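Tuvasum Clear Produce Bags

Flat-bottomed, see-through, 90 to a roll

A bag for fruit and vegetables has a short list of duties and most bags manage to fail at least one. It should open. It should hold what you put in it. It should let you see, on a Tuesday night with the fridge door beeping at you, that you already own a cucumber. The Tuvasum clear bag does all of this and has no further ambitions. It has no lavender scent and no inspirational message printed on the side.

We have sold it under the Howells name and then under our own, and the bag has stayed the same through both, apart from one change to the perforation that we will get to.

Why clear

People ask for the green ones. We used to carry the green ones. Everything inside a green bag is green, including things that were not green when you bought them, and by the time you find out you are holding a bag of soup. Frosted bags are prettier in a drawer and have the same problem with better manners.

Clear film creases, and the creases shine, and a full drawer of these will never look like a magazine. What you get in exchange is an honest look at your groceries. You can tell the parsley from the cilantro, provided you could tell them apart in the first place.

What goes in one

The bag was sized for mixed shopping, the handful of this and one of that you bring home from a market stall. A bunch of grapes and a bitter melon will lie next to each other on the bottom with neither one sitting on top of the other, and that was more or less the test we used when we settled on the width. Narrower bags stack everything, and the soft thing always ends up downstairs.
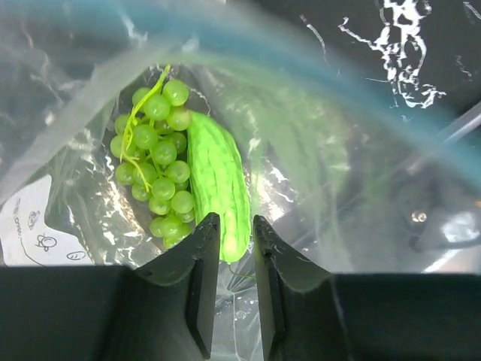
Stems are the other issue. Grape stems poke, carrot tops poke, and the cut end of a pineapple crown could be used in self-defense. The film has some give to it, so a stem will usually push the plastic out of shape before it goes through. Pineapple crowns we make no promises about. Twist the crown off.

For leafy things, put a dry paper towel in first and leave the top folded over loosely. For potatoes and onions, please use something else. They want air and dark, and this bag offers them neither. We say so on the label and people still write in.

Keeping bitter melon company

A fair number of our customers buy bitter melon, and we have picked up a few opinions from them along the way. Müzeyyen Bozkurt, who answers our mail, keeps a folder.

The majority view is that bitter melon should be bought firm and green, wrapped in a paper towel, bagged, and eaten within a few days. Yellowing means it is ripening, and a ripe one goes soft in a hurry. Many cooks keep it away from apples, bananas and other fruit that hurries its neighbors along. Grapes are a milder roommate, though they too would like to stay dry, so wash them when you want to eat them and leave them alone until then.

The minority view is that bitter melon should be given to the neighbors. We take no side.

The roll and the perforation

Bags come on a cardboard core, 90 to the roll, and tear off at a perforated line. Until last year the line was too strong. Customers would pull one bag and receive four, attached, like a magician's scarves. We have since changed the spacing of the cuts. You now get one bag with a short sideways tug. If you pull straight toward yourself, with feeling, you can still get two.

The core fits the Darko wall bracket and any plain paper towel holder. It does not fit the Gretitz countertop stand, which has a thicker post. If you already own the Gretitz stand, the roll will lie down in a drawer with no complaint.

Opening the thing

All thin bags cling shut. Ours cling shut too. Rub the open end between your palms, or wet a fingertip, or pinch the two side seams and pull them apart. Breathing on it works and looks ridiculous. The open end is the one without the heavy seal across it, and everyone at this company has at some point spent time trying to open the other one.

Details

Color: clear
Closure: fold or twist
Bottom: flat seal, double
Per roll: 90 bags
Core: cardboard, fits standard paper towel holders
Fridge: yes
Freezer: short stays only, the film gets stiff
Microwave: no
Oven: we would like to think you knew

Reuse

Shake it out, wipe it down, hang it over a tap or a wooden spoon to dry. A bag that held grapes or a melon can go around several more times. A bag that held raw meat should go in the trash. When a bag has gone cloudy at the folds it is tired and may start to split along them, so retire it to peelings and let it have one last outing.

Please check with your local recycling service before putting the film in with anything. Rules differ from one town to the next and some sorting machines do not care for it. The core can go with the cardboard nearly everywhere.

Keep the roll away from babies, small children and pets. This is the one part of the page with no jokes in it.

What people have written

"I can see my vegetables, and they can see me. I have been eating better out of guilt." Arvid Halvorsen

"Good bags. The old ones came off in a string and my kids wore them as capes until I took them away. New ones tear properly. Four stars because the roll ran out while I had both hands full of green beans." Afroza Talukder

"Bought these for the market. They hold more than I thought and I no longer find out about the tomatoes by smell." Zübeyde Ateş

"It is a bag." Juraj Tóth

We have asked Mr. Tóth if we may print that on the box.

Ordering

Single rolls ship in a plain sleeve. The case holds 38 rolls, a number we arrived at by filling a case and seeing when the lid stopped closing. If you run a stall or a small shop, the case is the better buy, and you may pick it up from the warehouse if you let us know the day before.

Orders leave within 7 days. Unopened rolls can come back for a refund, and so can an opened roll if the perforation misbehaves, in which case we would like you to send the guilty section along with it. Müzeyyen has a folder for those as well.

Goes with: Darko wall bracket, Tuvasum paper sleeve for mushrooms, Tuvasum mesh bag for onions and potatoes (the ones you were going to put in this bag anyway).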